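Stakeo – Towel Folders Wanted (Paid, Lorkthorpe Site)

Posted 25/08/2024

Stakeo is looking for people who can fold a towel while holding a pair of matte black fingers on a stick. If you have ever been told you load the dishwasher wrong, please apply anyway. Our learning system needs to see how many different people handle cloth, and it has already seen plenty of how engineers handle cloth, which was a mixed blessing.

The job is part of Govum, our household handling project. You pick up, fold, turn and put down towels, napkins and baby cloths with a hand-held gripper. The gripper records what it sees and how you moved. Later on, a robot arm with the same fingers tries to do what you did. Your bad habits may well outlive you.

What a shift looks like

You work at a table for 50 minutes, then take a break, then do it again. There are 3 blocks in a shift. Each block has a task card, such as "fold in half, long side first" or "move the stack to the left without letting it slump." You read the card, start with the gripper open in front of the cloth, do the task, and open the gripper again to finish. Then you reset the table and go again. Yes, it is the same towel. You will come to have opinions about it.

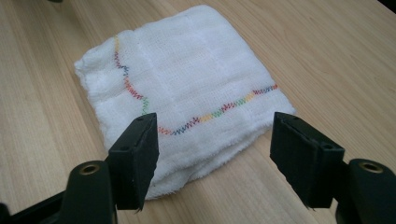
What we ask of you

You should be 18 or over and able to stand or sit at a table for the length of a block. Either hand is fine, and we are short of left-handers. No technical background needed. People who fold laundry for a living are very welcome, though we can't promise the gripper will respect your experience.

Please keep your sleeves rolled up and leave rings and bracelets in the locker. Fumbles are fine. If you drop a corner, pick it up and carry on – the system learns from recoveries too. What we can't use is a take where you put the gripper down and fix things with your bare hands. We have all been tempted.

Pay and hours

Paid by the hour, training included, with a minimum of 2 shifts a week. Morning and afternoon slots are open, and the current round runs through April. Coffee is free and has been described as hot.

How to apply

Fill in the short form at the Carretero building front desk, or send it through the Stakeo jobs page, quoting reference 502. Tell us which hand you use and which slots suit you. Skip the cover letter. Should you feel strongly about thirds versus halves, there is a box for that on the form.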